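What the house rules are for

posted 5/5/25

Caught the rules lead at Lultar between two calls, door open, coat on. Lultar writes working practice for household robots, the two-armed sort, and tries it all in a simulated flat before anyone lets a real machine near a real kitchen. The rulebook is called Skardale. It used to be long. It's now four pages.

"Four, and I'd like three," was the first thing said. "The old one had everything in it. Operators signed it and never opened it again. I did the same, I signed it on a train."

So what got cut? Most of the general stuff about care and attention. What stayed is things a person watching can say happened or didn't. Did the arm stop before it touched the drawer front. Was the drawer shut before the robot turned away. That sort of line.

Drawers get nearly a page to themselves, which suprised me. "Drawers are where people's confidence goes wrong. You open one, it's out in the room, it's an obstacle now. It's at shin height. And you've got two arms, so one is in the drawer and what is the other doing? Under the old rules, anything it liked. Under Skardale the second arm has a job or it has a parking position. Pick one."

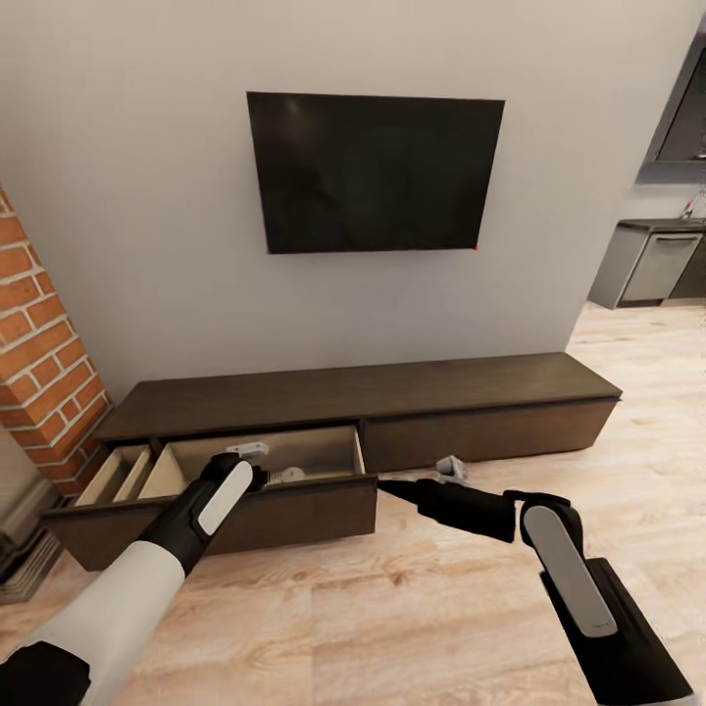

Drawer work in the simulated flat, one gripper over the open drawer and the other near its front edge.

The second arm rule came out of the April review. They went through 700 logged runs by hand, "with a lot of toast", and sorted every contact that wasn't asked for. A big share came from the arm that wasn't meant to be doing anything. Nobody on the team had guessed it, or if they had they kept quiet.

I asked whether simulated contacts ought to count for anything. No chair gets scratched. Bit of a sigh at that one. Obviously been asked before.

"They count because we decide they count. If you let people shrug at a knock in simulation they carry the shrug over with them. So a knock gets written up the same way. Same form, same boxes. What you can't do is say, it passed in sim, it's safe. That's in the rules too, page one, bold. A sim pass buys you a supervised session. Nothing else."

How many passes, though? 60 in a row for each task, as it stands. The number is a bit arbitrary and they admit it. It was going to be more, then somebody worked out how long the queue would be.

We got onto approach speeds. There is a slow zone around any object the robot is about to handle, and it applies to both grippers even if only one is going in. Tableware has its own entry.
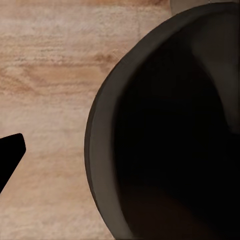

"The slow zone follows the object as well. That took ages to get agreed. Before, you slowed down for the pick-up and then you could go at full speed with the thing in your hand, which is daft when you say it out loud. If you're holding it, you're slow. If you're within reach of it, you're slow. If you've put it down, you're slow until you've backed off."

And people hate it, presumably. "Oh, loathe it. The complaint is always that a person would go quicker. Yes, and a person drops a bowl now and then and sweeps it up and we don't hold a meeting."

The other office, over at Skarnberg, wanted a softer version where the speed depends on what the object is made of. Turned down for now. The worry was that the robot would have to be right about the material, every time, from one look. Plain slow for everything is easier to check. Skarnberg may get its way next year, there's a draft going round.

Floors next. A rule I liked: anything on the floor is treated as belonging there until the operator says otherwise. The robot doesn't tidy on its own initiative. It may stop, it may go round, it may ask. "Somebody put it there. Might be a doorstop. Might be drying. We had a very keen early build that cleared up everything it met, and in a lived-in home that would be unbearable." 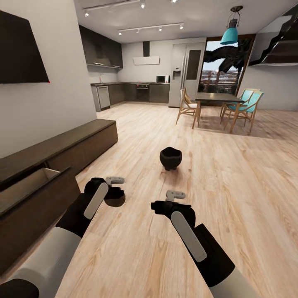

Who is allowed to stop a run?

Anyone in the room or on the call, at any point, without giving a reason first. The reason goes in the log afterwards, and "didn't like the look of it" is accepted as one.

That last bit was argued over, apparently. Some wanted a proper list of grounds. But a list makes people check the list, and by then the arm has moved. So no list. Stops went up after the change and then settled down again by themselves.

The logging itself runs on a small tool called Wi, built in-house, not pretty. It holds roughly 3,000 entries now and the search is poor. Each entry has what was asked, what was done, who was watching, who stopped it if anybody did. There's a free text box at the bottom. "The box is the only bit I read, if I'm truthful. The rest I get as a chart."

Anything in the rules they regret? Quick answer. The section on views. Skardale says an operator must have two usable views before close work starts, one wide, one near the gripper. Good so far. It doesn't say what usable means. One team took it as switched on. Another took it as bright enough to read a label by, and wouldn't start a run until they'd fiddled with the lights for ages.

"So we need a definition and I've written it five times. The current one says you must be able to see both fingertips and the nearest edge of whatever you're working on. If you can't see an edge you don't know where the thing ends. I think it'll hold. Ask me in a few months."

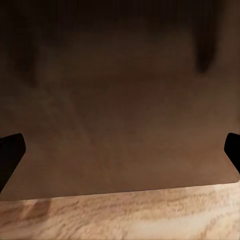 Close view with both gripper fingers and the front edge of the brown surface showing.

Phone went at this point, ignored, went again.

Last thing I had was about handover. When one operator finishes and another takes over mid-task, both arms come away from everything and the grippers open. If something is being held it gets put down first. The new operator then says out loud what the task is and what's open. Drawers, doors, the lot. Takes a minute. It gets skipped more than any other rule in the book and everybody knows it.

"I've thought about making the software insist. Lock it till they've said it. But then they'd mumble any old thing at the microphone to get the lock off, wouldn't they. I'd rather they skipped it and we could see in Wi that they'd skipped it."

The revised pages go to both offices for comments once the views section is done. Comments by email please, they said, and not in the free text box. Then the phone again, and off down teh corridor.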